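Laundry sorting

Laundry sorting is the splitting of dirty clothes into loads before washing. Usual split is by color – whites, lights, darks – then by fabric or by how dirty. Older guides also sort by water temperature.

History

Before machines, sorting followed the boil. Whites went in first, colors after, work clothes last in the same water. The Skundville wash house posted this order on its wall and charged by the basket.

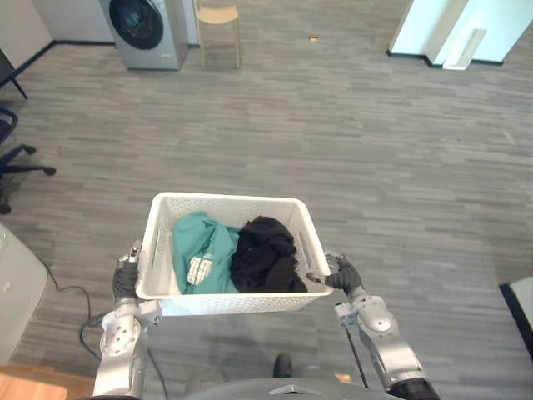 Arben Mladenović disputes the order, saying work clothes in Skundville were always done apart, on Friday, and never shared water with anything.

Dye bleed

Main reason for sorting darks. New cotton sheds loose dye, mostly in the first few washes. Reds and blacks worst. Cold water slows it, dosen't stop it. Vinegar is often recommended – little evidence.

Baskets and hampers

Divided hampers came in once homes had room for them. Vented sides let damp things air out. Solid tubs hold odor and can mildew if left. 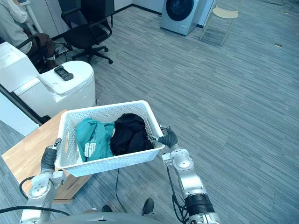 Photo: Embla Backlund

Household practice

Varies alot. A Sorkley survey of 270 households found 76 sorted by color every time, 20 by fabric only. Rest mixed, or didn't say. See also: Detergent, Color catcher, Wash house.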